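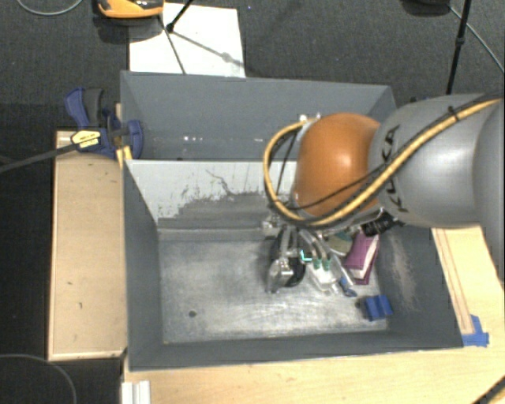 ### 3.2 东西为什么总往一头跑

先交代一下箱子。我用的是灰色的长方形敞口箱,前后挨着摆,前面那只大,所有统计都以前面这只为准。后面那只在本节里只当周转用,里面有什么我不记录(一开始记过,记到第13箱实在嫌烦,就停了,那部分数据也没有进表2)。

我原本以为,混装杂物的难处在“满”。东西多了,互相压着,找起来当然费劲。可是整理完4月16日那一批记录以后,我的想法变了不少!那天的箱子大多装得很松,照样不好找,问题出在分布上:东西全挤在一头,另一头空着一大片箱底。图2就是这种情形,物品都聚在前箱的右半边,靠里壁的地方斜着一件像书的紫色物件,带一条发白的带子;它左边紧挨着一个灰绿色、轮廓偏圆的东西;再往下,快到右前角了,才是那块表面带沟槽的亮蓝色块,平平地落在金属箱底上。

我把这种状态叫“偏聚”。判断方法很土:沿长边把箱底对半分,如果所有物品的落点都在同一半,就算偏聚。斜靠的东西按它接触箱底的那条边算,不按顶端算。这一点我和 Khrystyna-Mariia Sirko 争了挺久,她主张按投影面积的重心算,理由也站得住,可是投影得有人一件件去描,我们当时真没那个工夫。最后在 Nusbridge 的预实验里两种算法都试了一遍,结论方向一致,正文就用了省事的那种。

全部200箱里,偏聚的有88箱。这个比例比我预想的高出一大截,我还特地回去翻了原始记录,怕是自己把左右填反了。没有填反。

再说说形状。扁平的、像书本那样的东西最爱“站”起来,只要旁边有一面壁,它就很容易斜搭上去,底下留出一个三角形的空当。这个空当特别讨厌:小件滑进去,从上面往下看就只剩一个角,有时连角都看不见。在88个偏聚的箱子里,有52箱至少有一件扁平物靠着箱壁。圆的东西则是另一种脾气,它自己不占角落,可是喜欢卡在别的东西旁边,把两件本来不相干的物品连成一堆。块状的最老实,放哪儿是哪儿,箱底又平,我几乎没为它们写过备注。

颜色我也顺手记了,本来没打算分析。箱子是灰的,亮蓝、紫色这类东西一眼就能挑出来,灰绿色的就吃亏一些,尤其是在有遮挡的时候。这里我只能说是印象,样本里的颜色搭配没有控制过,读者别太当真。等10月那轮重做时,我会按 Olora 清单上的色卡把颜色先排好,再随机装箱。

还有一个没解决的麻烦:偏聚到底是装的时候就有了,还是箱子挪动以后才出现的?现有的记录分不开这两件事。我试过用 Alemneh 表格里的装箱顺序去倒推,先放的在下、后放的在上,这个勉强能对上,左右位置就完全对不上了。所以下面 3.3 节讨论隔板时,我只比较加隔板前后的最终状态,过程先放一放。隔板的高度统一取箱深的一半,再高的话,扁平物又会往隔板上靠,等于给它多添了一面壁。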